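Collecting demonstrations at Diltgate: frequently asked questions

Updated November 21, 2020

What is being collected?
Short recordings of one job done from start to finish by a robot under an operator's control. Each recording is called an episode. The learning system, Wikirora, trains on episodes and their task labels.

How many episodes are there?
The current set holds 1,502, spread over 16 tasks. Most are drawer, shelf and desk tasks.

What counts as a good episode?
One clear attempt at the labeled task, at a steady pace. A small correction partway through is fine — keep going and finish. If the operator gives up, mark the episode as failed and save it anyway.

Why include work under desks?
Fleltano asked for reaching tasks in tight spaces. Under a desk, the arm has to come up from below, between side panels, toward things fixed to the underside of the top. Tabletop episodes teach very little of that.

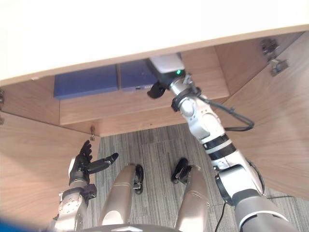
Under-desk tasks also take longer to set up. Check that the arm can bend at the elbow without touching a panel, and look at where the cables run before you begin. If a cable snags, stop the episode and label it "cable."

Do both arms have to move?
No. Many tasks use one arm. Bring the other to a comfortable position and leave it there until the episode ends.

How long is a session?
70 minutes, including setup. Operators change over after 2 sessions.

Can I repeat the same task all session?
Yes, but change the starting pose between episodes. Identical starts are dropped during review.

Where do the files go?
To the Gachanja server, in the folder for your task. Do not rename them. The upload runs overnight, so leave the workstation on.

I picked the wrong label. Can it be fixed?
Yes. Add a note in the session log with the episode number and the correct label. Changes made after review go into the December release.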